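Inis Trail Reopens to Day Hikers

22 May 2020

The lower half of the Inis Trail reopened to day hikers this morning after being closed since April, when high water damaged the footbridge at Ntuli Creek. The upper half, from the creek meadow to the Rulura overlook, stays closed until crews can clear fallen timber.

Hikers can now walk the first 2 miles from the Dratau trailhead. The parking lot there holds 40 cars and the gate is locked at 9 p.m. Overnight parking is not allowed, and cars left on the county road will be towed.

The Dratau Lodge, across the road from the trailhead, is selling boxed lunches and trail maps at its side door. The dining room has not reopened - the lodge says it will post hours later.
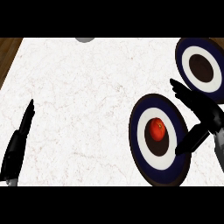

What to know before you go

The trail climbs 1000 feet to the meadow, most of it in the last mile. Snow patches remain in the shade and the creek is still running fast. Dogs must be leashed.

There is no drinking water at the trailhead. Campsites at Rulura Lake are closed, and April and May reservations will be refunded to the card used for booking.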